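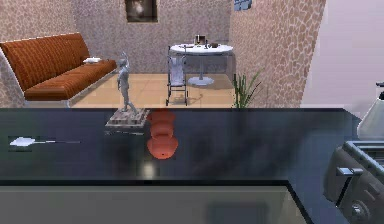

Slide 6: simulated kitchen counter, statue and toaster on the same worktop.

Leave this up while I talk. Rule one: write the pass criteria before the run – never after.

Point out the glossy top. Reflections stay switched on for scored runs. Kirkon turned them off for speed and had to repeat 103 trials.

Rule two: log the scene version and the seed with every result. Nektarios Papadakis has the template.

Rule three: 20 runs per layout as a minimum, failures included in the report.

Pause for questions, then on to the Hornside figures.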